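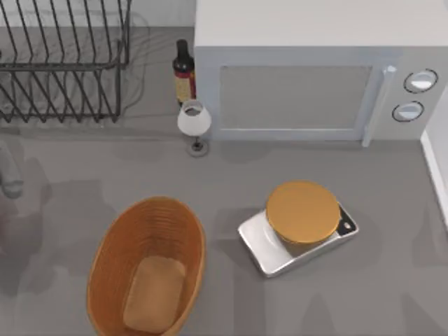 Darcombe Community Kitchen
Progress report to the Lukáč Fund
30 Aug 2023

We have had a wonderful few months, and I'm very glad to be writing this one. When your grant came through, the kitchen at Darcombe was a church hall with a sink, a stove that worked on the left side only, and a good many people who wanted to cook together. It is now a proper teaching kitchen with a full class schedule, a garden supplying part of the produce, and a waiting list for the evening course (more on that below, as it's our main headache).

Where the money has gone

The largest share went on plumbing and wiring, as planned. The old supply line had to be replaced all the way back to the street, and that took longer than our builder expected once the floor was up. We covered the overrun from the contingency line you approved, and that line is now spent. The remainder of the building budget went on the extractor hood, the floor, and the hand-washing station the county inspector asked for. We passed the inspection on the second visit. The first time we were missing a thermometer log for the refrigerator and a lid on the outside bin, both easy to put right.

Equipment came in a little under budget. We bought the larger pieces secondhand from a school in Flutden that was closing its cafeteria, and they threw in the sheet pans and stockpots as well. The difference has gone into ingredients, and we would like to keep using it that way through the fall if you are happy with that. Please let me know if you need a formal request for the change.

Classes

We promised you a daytime course and an evening course, and both are running. The daytime course is basic cooking for people on a tight food budget: dried beans, rice, soups, a whole chicken made to last through several meals, and how to use a freezer well. People take home what they cook, and they take home the recipe card too. The cards were a late idea and they have been a huge hit! We have printed 1,000 of them so far and will need another run before winter.

The evening course is bread. I will admit I had doubts about bread. It takes a long time, the timing is awkward, and I worried that people coming from work would not want to stand around waiting for dough. I was completely wrong. They love the waiting. They sit and talk, somebody makes coffee, and a few of them have started bringing mending or homework. Several people who came for bread have since signed up for the daytime course on their days off, and we hadn't planned for that at all.

Between the two courses we have given almost 600 hours of teaching, counting one hour for each person in the room. The target in our application was lower, so we are ahead, though I'd be cautious about projecting from the summer. School is back in session soon and family schedules will change.

The garden

The Kulilwood plot has done better than we had any right to expect in its first season. The soil was poor to begin with and we put in a lot of compost in the spring. Tomatoes, chard, pole beans and summer squash have all come through well. The carrots were a failure (stony ground, every one of them forked) and the corn was flattened by wind in early August. We won't try corn again up there. Next year that strip will be potatoes, which should also help break up the soil for the following crop.

Produce goes first to the classes, then to the free table by the front door. The free table empties fast, with the exception of squash. If anyone at the Fund would like squash, please come and get some.

What hasn't gone well

The waiting list for the evening course is too long. We have 2 ovens, and a bread class can only be as big as the oven space allows. We tried running two sittings on the same evening, but the second one finished far too late and the hall has to be locked by ten. We are now looking at a Saturday-free option of shorter weekday sessions making flatbreads and rolls on the stovetop, so that new people have something to join while they wait.

Transportation is the other one. The bus from Flutden stops running before the evening class ends. At the moment people share rides, and this works because they have become friendly, but it leaves out anyone who doesn't know the group yet. We have written to the bus company and have not had a reply. A small ride budget might be the answer, and I may come back to you about it with real costs.

I also need to mention the childcare corner. We said in the application that we would have one open by now and we don't. The room itself is fine, but the insurance quote came back much higher than we were told over the phone, and we are getting others. Until then, older children are welcome to cook alongside their parents, and quite a few do. They are very good at shaping rolls.

What people have told us

We put a box by the door for comments. Most are about the food, and most of those ask for more spice. One person wrote that she had not cooked for anybody else in years and had just had her sister over for soup. Another asked for larger print on the recipe cards, and the next run will have it. We had a complaint about the noise of the extractor hood, quite a fair one, and the installer is coming back to look at the mounting.

Next steps

During the fall we will start the stovetop sessions, settle the childcare insurance one way or the other, and put the Kulilwood plot to bed with a cover crop. We would also like to try a canning day while there are still tomatoes to be had. The jars are already here, stacked in the hallway.

The full accounts are attached as a separate sheet, with receipts for the plumbing overrun. You are very welcome to visit at any time, and if you come on a bread night you'll leave with a loaf.

With warm thanks from everyone at the Darcombe Community Kitchen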